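Ivcombe Newsroom Desk — Set-up Guide
Section 6: Breaking News Alerts and Curfew Notices

Revised 2025-11-06

This section covers the set-up of alert channels for civil emergencies: unrest, curfews, evacuation orders and road closures. For weather alerts, see Section 7. You need an Editor or Admin account. Reporter accounts can draft an alert but cannot send one.

6.1 Before you start

Check that the Hurkov wire connector is installed and shows a status of Ready. If the status is Waiting, restart the connector from the Services page. Do not delete and reinstall it; this clears the saved region list.

The standard license allows 2000 alert recipients per channel. Recipients above that limit are placed in a queue and receive the alert after the first batch is sent.

6.2 Create an alert channel

1. Open Desk > Alerts > Channels and select New.
2. Enter a channel name. Use the district name first, then the type, for example "Luvlow District — Curfew".
3. Under Source, select the wire feeds that may trigger a draft. Select at least two.
4. Under Region, choose the districts covered. A channel with no region set will match every incoming item.
5. Set Approval to Two Editors. The default is One Editor.
6. Select Save. The channel appears in the list with a gray dot until its first test.

Note: Channels made before the February update keep their old approval setting. Open each one and save it again to apply the current rules.

6.3 Set the curfew fields

Curfew notices use a fixed form so that times are not lost when the text is shortened for phones.

1. In the channel, open the Forms tab and turn on Curfew.
2. Fill in Start and End using the 24-hour clock. Local time is assumed.
3. If no end time has been announced, select Open. Do not leave End blank.
4. In Issued By, enter the office that made the order, as worded in the order.
5. In Exempt, list any groups allowed to travel, such as medical staff.

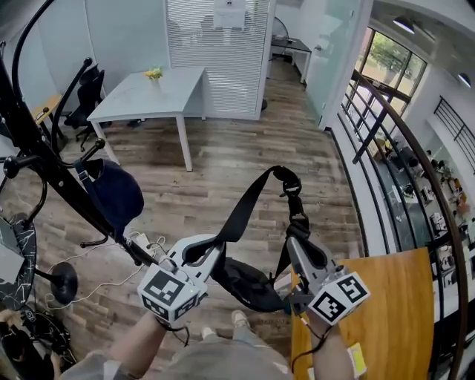
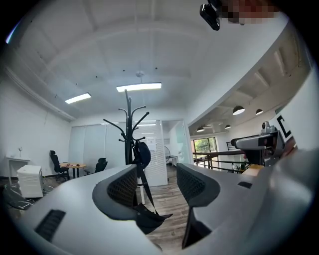
Caution: Changing End on a live notice does not send a new alert. To announce an extension, close the live notice and issue a second one linked to it. The link is made in the Follows field.

6.4 Casualty figures

The casualty field is locked until a source is attached. Accepted sources are a named agency, a hospital statement or a police statement. Social media posts can be attached as background but do not unlock the field.

1. Attach the source and select its type.
2. Enter the figure. Use Confirmed or Reported; the field will not save without one of the two.
3. Where sources differ, enter the lower figure and add the other in the Text box with its source.

Figures can be corrected after sending. Each correction is stored in the log with the account name and time, and the log cannot be edited.

6.5 Send a test

1. Open the channel and select Test.
2. Choose the Greenberg test list. It holds internal addresses only.
3. Confirm that the alert arrives by email and on the phone app. Allow around 6 minutes for email.
4. Return to the channel list. The dot should be green.

If the dot stays gray, open the log and look for one of the following.

Error 406: the form contains a field the phone app cannot display. Remove any tables or attached files from the Text box and test again.
No Route: the region has no recipients. Add a list under Region > Lists.
Held: the second editor has not approved. Tests follow the same approval rule as live alerts.

Caution: Test alerts carry the word TEST in the subject line only. The body text is sent as written — do not use real place names with made-up events in a test.

6.6 Withdraw an alert

Select the live alert, then Withdraw, and enter a reason. The app copy is replaced by the reason text. Email copies cannot be recalled, so a correction email is drafted automatically and waits in Approvals until two editors release it.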